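3.2 Materials and wear protocol

All shirts came from one supplier, Sullus, in a single order placed in June. Short-sleeve T-shirts, blue. We had wanted two colors but the second lot was delayed, and by then the wear trial had to start. Blend details are in the supplier sheet, and we took them as given; no fiber test was done on our side.

The shirts were split between two towns, Lalevby and Nastden. Lalevby has hard water, Nastden soft — this was the main reason for picking them. Each household got the same number of shirts, a bag of unscented powder, and a paper diary. Instructions were kept short. Wear as normal, wash when you would normally wash, write it down. We did not tell people how to dry or fold, and this matters later (see 3.4).

Return rate for diaries was better than expected. Of 600 shirts sent out, more than 400 came back in a state where shrinkage could be measured. The rest were lost, cut up for rags, or in a few cases given away. Shirts with paint or bleach damage were kept for the fading part but droped from shrinkage.
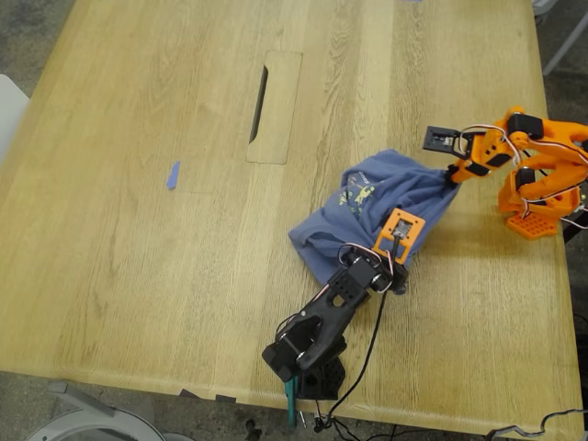 Figure 4. Blue T-shirt on a wooden table, fabric gathered in an orange gripper.

3.3 Measuring shrinkage

Length was taken from the high point of the shoulder to the hem, width from armpit to armpit. Chest width is the less stable of the two. A shirt that has been tugged at while damp can come out wider than it started, and we saw this in both towns. Each shirt rested flat for 20 hours before measuring, at normal room humidity. Shorter rests were tried early on and the numbers drifted, so those readings were thrown out and taken again.

Wrinkles are a problem here. Pressing them out with an iron changes the length, leaving them in hides some of it. We settled on smoothing by hand, from the center out, no pulling. Two readings per shirt, and a third if the first two disagreed. 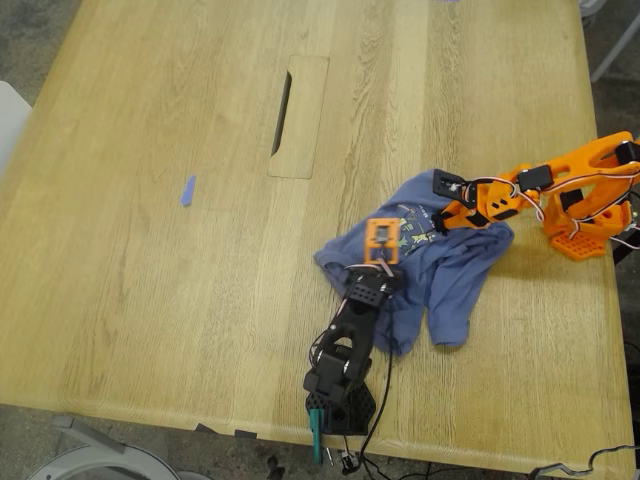

The second source of error is the hem itself. Cheap hems roll after repeated washing, and once a hem rolls the bottom edge is hard to place. We unrolled by hand where we could. Where the stitching had twisted (mostly Lalevby shirts) we measured to the side seam insted and marked the entry. Taking the marked entries out does not change the direction of the result, only makes the gap between towns a bit smaller.

3.4 Drying and the town effect

Hard water alone does not explain the gap. Households in Lalevby used tumble dryers far more often, at least going by the diaries, and heat is the obvious suspect. When only line-dried shirts are compared the difference in length nearly goes away. Fading is another matter — it holds up under line drying, and if anything looks stronger. Sun on the line may play a part. We can't separate that from the water with the data we have.

Fabric feel was scored by the wearers, at the end of the trial, on a scale of 70 points borrowed from an older bedding survey. Too fine a scale probably. Most people used round numbers. Scores were lower in Lalevby, with a lot of scatter.

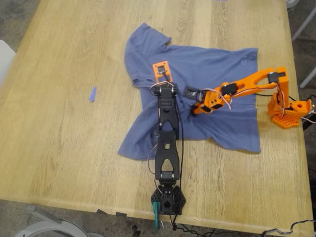 Robles, commenting on the draft, objected that stiffness and fading should not be read together at all: wearers who see a faded shirt expect it to feel rough, and score it that way. A blindfold test on a small set of the returned shirts would settle it, in the same comment, and would cost very little. We agree with the first point. The test is planned but was not ready for this version, so the feel scores are reported separately in Section 4 and are left out of the combined wear index.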